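Rastlow Garden Club
Minutes of the October 30, 2014 meeting

We got going a little after the hour, once everybody had coffee and had finished admiring the pumpkin bread, and Impi Lindqvist was kind enough to take the chair again. The April minutes were read aloud and approved with one fix — the path we talked about runs behind Savolainen Hall, and we had it in front.

Money first, so we could enjoy the rest. The spring plant sale account stands at $700, and after a good long talk we agreed to put $50 of it toward new labels for the herb beds. The old ones have faded so badly that two of us have been picking oregano for marjoram all summer, with no complaints from the families we cook for!

Seed swap. Last year's went on too long and the tables got crowded, so this time we'll have 3 tables: vegetables, flowers, and herbs. Please write the variety and the year on every envelope, even if you think you'll remember. Impi will bring the extra envelopes.

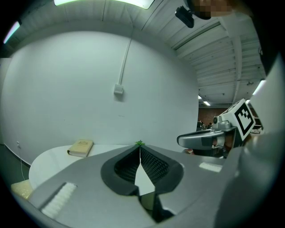 Something small and green.

There was a lively discussion of winter cuttings. Several members have had good luck with geraniums on a cool windowsill, and others (your secretary included) have lost every last one by New Year's. We agreed to try both the dry method and the potted method and compare notes in the spring, and anybody with a spare windowsill is warmly invited to join in.

Compost. The Drurnex bin has a cracked lid again. It was moved and seconded that we patch it one more time before we think about buying a new one. Motion carried, with a little grumbling from the back row.

Other business. The Rarkix Road bed still needs its bulbs in before the ground gets hard. Bring gloves and a trowel if you have one, and come for however long you can manage.

With thanks to the bakers, we adjourned and stayed on chatting until the lights went down.

Contact the club | © 2014 Rastlow Garden Club | Back to top
Sign up for our newsletter
2 comments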